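Sellard Students Take Up Two-Arm Folding in Summer Robotics Project
August 26, 2019

Students in the automation program at Sellard Technical College have completed the first stage of a project on two-arm handling, in which a pair of small robotic arms must hold and work on one soft or folded object together. The project is open to second-year students and will continue through the fall term. 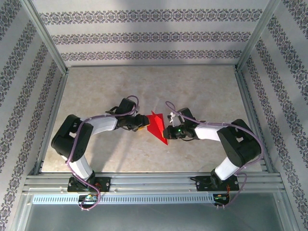

Embla Nygård
College News Office

The project team has 11 members, drawn from the mechanical and computing tracks. Work began after the spring examinations under the direction of Harish Kurian, instructor in applied robotics, with bench space provided by the Okafor Laboratory on the Pramham campus.

"One arm can pick up nearly anything we put in front of it," Mr. Kurian said. "With two arms on the same piece, each one has to give way to the other. The students spent most of June learning how much pull a folded sheet will take before it slips."

The arms are mounted side by side on a single aluminum rail and face a shared floor panel. Students guide both arms by hand controls, and each attempt is saved and reviewed before it is used in training the control software. The team logged 156 attempts during the summer session - more than the course outline had called for.

Sobia Orakzai, a student in the computing track, was responsible for the review procedure. Attempts in which either gripper lost contact with the piece were set aside and studied separately.
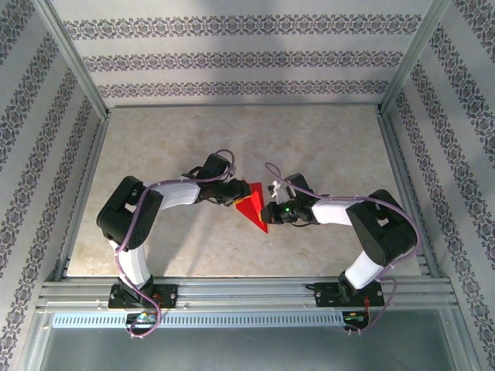
Ms. Orakzai said the angle of approach had proved harder to settle than the grip itself. The team changed the starting position of the arms twice in July and rewrote the operator instructions each time. A written summary of those changes is available from the laboratory office.

The college will enter the project in the Fillbridge Student Automation Meet in October, where teams are given six minutes to complete a handling task chosen by the judges. Marcus Ridgeway, chair of the engineering department, has approved travel for nine students. Clyde Greenberg of the machine shop will accompany the group.

Second-year students who wish to join for the fall term should apply to Mr. Kurian in writing. Prior experience with robotic arms is not required - applicants must, however, have passed the introductory controls course.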